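Youth Sports Coaching, Session 9: Before the First Whistle
Notes by Lụa Triệu

Welcome back, everybody, and thank you for those lovely long emails about the Stekberg practice plans (I read every one!).

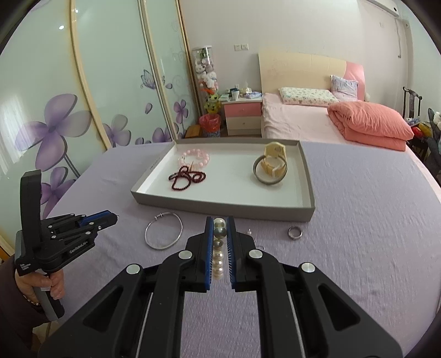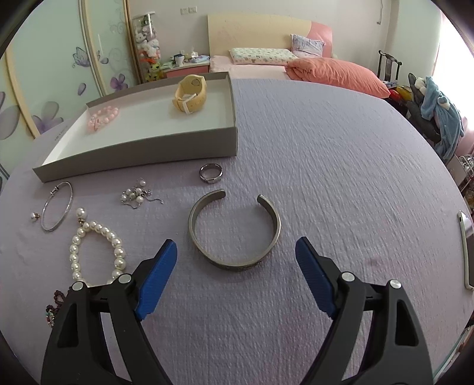

Warm-ups start with a jewelry check, and I do mean every player, even the shy ones at the back. Pearls like the strand in the first picture come off, and so do a cuff and a ring like the silver ones in the second. Ask kindly, and let parents hold things.

For June, please read page 97 of Trostesen and jot down 2 warm-up games.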